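How to load and keep a two-tier test tube rack in order

We use cookies to remember your settings and to count visits. By continuing to read you accept this. Accept | Manage cookies

A stacking rack is a simple thing, but tubes get mixed up in it more often than they should. This page covers how to set one up, fill it and empty it. It suits clear plastic tubes with push or screw caps. At Pridness we teach it to new starters on their first morning.

What you need

- A two-tier rack with round holes
- Capped tubes that fit the holes
- A fine marker or printed labels
- A rack sheet (ours is form 884)

Step 1. Clear and wipe the bench

Put the rack on a flat, pale surface if you have one. Spills and dropped caps show up better on white. Leave a hand's width free on each side of the rack.

Step 2. Check the tiers

Press down on each corner of the top tier. If it rocks, take it off and seat it again. The holes in both tiers must line up, or the tube will catch on the lower one and lean. Wash and dry the rack first if it has been in a water bath.

Step 3. Label before you load

Write on the tube, not the cap. Caps get swapped. Keep the writing in the top third so it can be read without lifting the tube out.

Step 4. Fill from the back row

Start at the back and work along, then come forward a row at a time. Hold the tube close to the cap, bring it over the hole and straighten it before you lower it. Don't let go until it has reached the bottom tier.

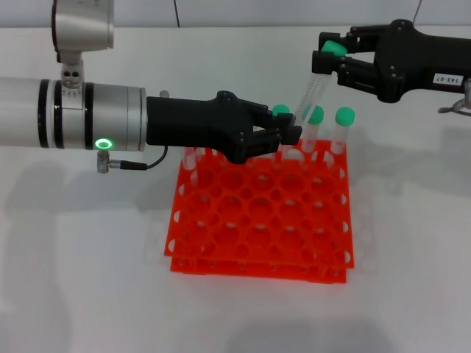

Green-capped tubes in the back row, with another held over the rack.

If a tube sticks halfway, don't push. Lift it, turn it a little and try again. A label that has started to peel is the usual cause.

Step 5. Fill in the sheet

Write down the row and position of each tube as you go. Don't leave this to the end - with a batch of 80 it's very easy to slip by one place.

Step 6. Take tubes out

Lift straight up until the tube is clear of both tiers, and only then tilt it. Take one at a time. Tubes standing next to each other can knock together if you pull at an angle. 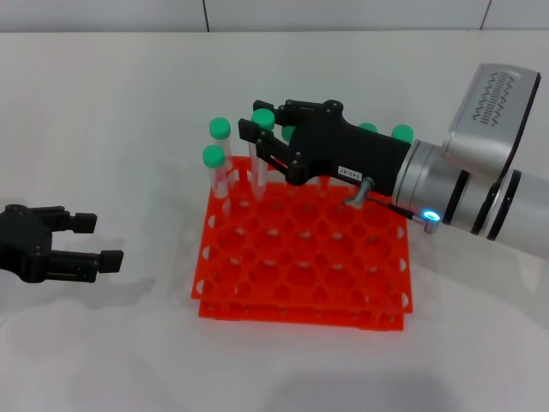 Storing the rack

Leave the tiers stacked and keep the rack upright on a shelf, with nothing on top. Racks that have warped should be thrown away - the holes won't line up again.

Last updated April 12, 2022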